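Stiltdale council sets a size limit on kerbside furniture

2019-04-16

Anyone in Stiltdale hoping to leave a wardrobe on the nature strip and think no more about it will need to measure it first. Council voted last night to cap hard rubbish at two items per household per collection, after the October round left 340 pieces of furniture on the footpaths and one blocking the door of the Ko bakery.
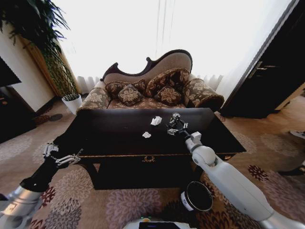 LOCAL NEWS

Under the new rules, a lounge suite counts as one item if the pieces match. Council did not say who will judge the matching. Extra items can be booked for $40 each, or driven to the Clallon tip, where the queue is free.

Residents of Madau Street asked for an exemption on the grounds that their street is steep and things left at the top tend to arrive at the bottom anyway. It was noted.
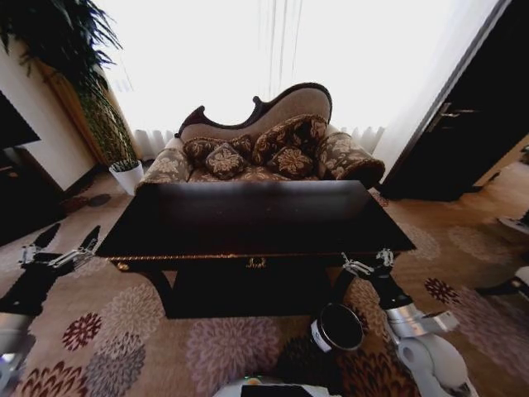
Coffee tables count as a full item, whatever their size.

The fine for dumping is $300, up from a sternly worded letter. Mattresses remain a separate category with a separate form, which council hopes to have on its website before the next collection.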